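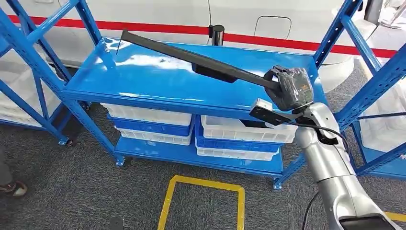

The collision checker in our planner had one idea of what the arm was carrying, and it was wrong for most of this spring. Cevidier, the motion stack I maintain with Reda Tahiri, models whatever is bolted past the wrist as a single convex hull. For a compact gripper the cost is small. For a long black bar that reaches diagonally over the whole top of a shelving unit, with a block hanging from its underside near the midpoint, the hull fills in a wedge of air that the planner then refuses to let anything enter. The block is the worst of it. It adds depth at one point, and the hull smears that depth out to both ends.

The symptom was planning time. Queries near the shelf either came back with a detour out into the aisle or hit the timeout at 300 ms. Reda's first fix was to raise the timeout. My first fix was to shrink the hull, which made the plans short and also invalid. We reverted both.

What we have now is a decomposition done once at load time. The tool is split into capsules along its length, plus a box for each part that sticks out. The lower piece on the wrist gets its own primitives and is checked against the shelf separately from the bar. The cable is a fat capsule with a margin, and I am not proud of it. Cables move, and a static margin is either too small in one pose or too large in another. Driss Younis wants to estimate the loop from joint angles. He is welcome to.
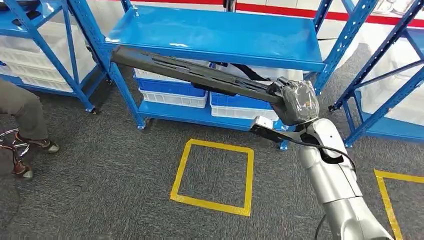 Abu Hammour, June 21, 2020

Second half of the same post, written after the merge.

Reaching in under a shelf panel is the harder query, and it is the one I now use for regression. The jaw has to pass beneath the front edge of the top shelf and stay clear of the crates on the level below. The folded lip on the panel matters here. Our shelf model had the panel as a flat slab, so the planner believed in clearance that the lip takes away. Nawal Ragab added the lip as a thin box along the front, and two of our test goals correctly became unreachable.

The test set is 242 start and goal pairs. With the old hull, the under-shelf group mostly failed. With the capsules it mostly solves, and the remaining failures are nearly all in the seed for inverse kinematics. We try 4 seeds per goal and give up. More seeds help, but the time per query climbs — I would like a better seed instead.

Still open:

Crates are inserted as solid boxes. Fine for avoiding them, useless for anything that has to go inside one.

Perception on glossy blue panels drops depth points wherever the light reflects. For now the shelf pose comes from fitting the uprights only.

The tool file is edited by hand. Yasmine El Khatib has a script that builds it from CAD, due in September.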